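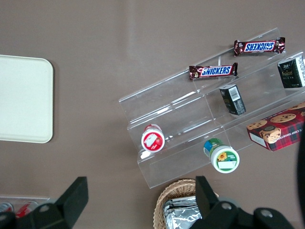
*The snack table at Vuststead from the wrist camera, with the plain black fingers on.*

I'd been promised a cup of tea and a look at the arm, in that order, and I got the arm first. She was already halfway through a sentence when I came through the door (to me, I think, though it might have been to the controller) and the sentence was about biscuit boxes.

"People send us their hardest part," she said. "Some bracket with a funny lip on it. And I say fine, lovely, but can your gripper pick up a chocolate bar without squashing it? Then can it do a box, straight after, without me changing anything? That's a much nastier day out."

She runs the bench trials at Vuststead, which is a small workshop with a big electricity bill, and for five weeks she has been putting two grippers through the same job on the same arm. The arm is an Endness. The controller is a Prosuler. One gripper is the plain parallel one from Koivisto, with hard straight fingers that open and shut and do nothing else. The other is a soft one the workshop made for itself, rubbery, a bit like a hand in a washing-up glove. She asked me not to be rude about it. I thought it was rather sweet!

The job is tidying snacks. There's a clear stepped stand, the sort you get beside a till, and there are trays and a wicker basket, and things have to go from one to another. Chocolate bars, little boxes, cans, lidded tubs, foil packets. I asked why snacks and she looked at me as though I'd asked why Monday.

"They're all wrong in different ways," she said. "A Snickers has those crimped ends, so if you grab it by the end you've got hold of wrapper and no chocolate. It swings about. A box is good until it's tilted. And a tub on its side is a wheel, isn't it? You touch it and it's off."

**So which one is winning?**

I wanted a straight answer to this and did not get one for quite a while, because first she wanted to tell me about the logging. Every try gets written down, good or bad, with which gripper it was, what it was going for and how it ended. She's got 414 of them so far. She is strict about what counts as a good one: the item has to leave the surface, travel, and be let go where it was meant to go. Dropping it in the right place by accident doesn't count. "We had an argument about that," she said. "I won."

When we did get to it, the answer came in bits.

"For the boxes, the hard fingers, every time. It's flat against flat. You close, you've got it, it doesn't turn in the grip. The soft one holds a box as well, but the box sags a little on the way over and then you're putting it down on a corner. On the bars the soft one's kinder. I don't see the dents. With the hard fingers I have to turn the force right down, and if I turn it down too far the bar slides out, and then I'm picking a bar up off the floor and pretending I wasn't going to eat it."

Cans? "Hard fingers if it comes down square to the can. If it's off by a bit, the can rolls and you've lost your place. The soft ones sort of gather it in."

I watched a few of these. The soft gripper going for a can is a strangely gentle thing to see, and it's slow, too. She times from the moment the arm starts down to the moment the item is clear of the table, and the soft one can take up to seven seconds on a fiddly one, most of that spent closing. I said that didn't sound so bad. She said try standing next to it all afternoon.

**The trouble with see-through things**

I had assumed the grippers would be the hard part, but the bit of the conversation where she got really animated (hands going, tea finally arriving and being ignored) was about the camera and that clear stand.

The camera sits on the wrist, looking down past the fingers, so it goes wherever the gripper goes. Good for the last little stretch when you're closing in, she says, and a pain before that, with your own fingers always in the way at the bottom of the view. And the stand is transparent, so what the camera gets is mostly bright lines where the edges catch the light, and the table showing through the rest.

"It doesn't know there's a step there," she said. "I know there's a step because I put it there. The camera sees a chocolate bar floating over a table. So it goes down for the bar with no idea that there's a hard edge right beside it, and the finger comes down on the plastic. Clonk. You get to know the clonk."

Did she think of painting the stand?

"Somebody suggested tape along the edges. I said no. If you put this in a shop, are you going to tape the shop?"

What she did do was change the approach. The arm now comes in following the slope of the stand, from the low step towards the high one, and doesn't drop straight down unless the item is out on the open table. The hard fingers need more room for this than the soft ones do, as they're thick, blocky things at the base. Anything lying close under a riser is awkward. She has one spot on the middle step that she calls the car park, where things go in and do not come out.

Glare's the other one. The tabletop is a sort of light brown and takes a shine from the ceiling lights, and the shine moves as the wrist moves. Foil is worse. I asked about the silver packets in the basket and got a long breath out.

"Foil's got creases, and every crease is a little mirror. So you move the arm a tiny amount and it looks like a completely different object. And they're in a basket, which has a rim, which I keep hitting. I'd say the basket is where I've learned the most and enjoyed myself the least."

With the foil, I'd have put my money on the soft gripper. She'd have done the same at the start, she told me, and she'd have lost it. The soft fingers are too fat at the tips to get down between the packets. They push everything about and come up with nothing, or with a pair. The Koivisto's fingers go in narrow side first, pinch a fold of foil and lift. It isn't pretty and she doesn't love the sound, but it works more often than it doesn't.

**A word about the controller**

I don't know much about controllers and told her so. She was nice about it. The Prosuler is what tells the arm how to move and the gripper how hard to squeeze, and her complaint is that those two things live on different screens. If a grip slips she wants to see where the arm was at that moment and what the fingers were doing, side by side. At present she reads one, writes it on a bit of paper, and goes and reads the other.

"I'm a grown woman with a robot and I'm using a pencil," she said.

She does like how it handles a bump. When a finger meets something it didn't expect, the arm stops and backs off a touch, and it does it fast enough that the stand hasn't cracked yet. She had a different controller on the arm before this one and I gather the stand she had then is no longer with us. I asked which make and she laughed and topped up my tea.

**What would you tell someone buying one?**

This was my last proper question, and she said it was the one she gets asked most, usually by someone who has already bought one.

"Take your own stuff along. Don't let them show you theirs. The demo cube is always a lovely cube, it's the right size, it's matt, it sits in the middle of the table. Bring the box that's half hanging off something else. Bring a tub and lay it on its side. Have them do it again with the lights changed. And ask how long it takes to swap the fingers, and then ask if you can have a go at swapping them yourself."

I had a go, as it happens. The hard fingers are held on with screws and I got them off and back on with her watching over my shoulder, and then the gripper wouldn't close fully and we worked out I'd put one in very slightly crooked. She said everyone does that, which was kind. The soft ones push on and twist, and I managed that straight off, though she's had one come loose in the middle of a run with a can in it.

She isn't choosing between them yet. What she'd like to try next is a mixture: the Koivisto with its hard fingers, plus a thin rubber skin over the inside faces, enough give for the chocolate and still slim enough for the foil. She's cut some pads already and showed me a few in an old margarine tub. The first lot peeled. The glue for the second lot was curing on the windowsill while I was there, and I wasn't allowed to touch them, though I was allowed to look very closely.

After that she wants to go through the whole job again with the stand turned round, so the steps climb the other way, to see how much of what she's worked out is about the grippers and how much is about where she happened to put the furniture. She reckons the car park will move. I've asked her to let me know where it goes.

We finished the tea standing up, by the bench, with the arm parked and the controller grumbling about a limit somewhere. She pressed something, it stopped, and she went back to her pencil. I let myself out past the recycling, which was mostly snack boxes.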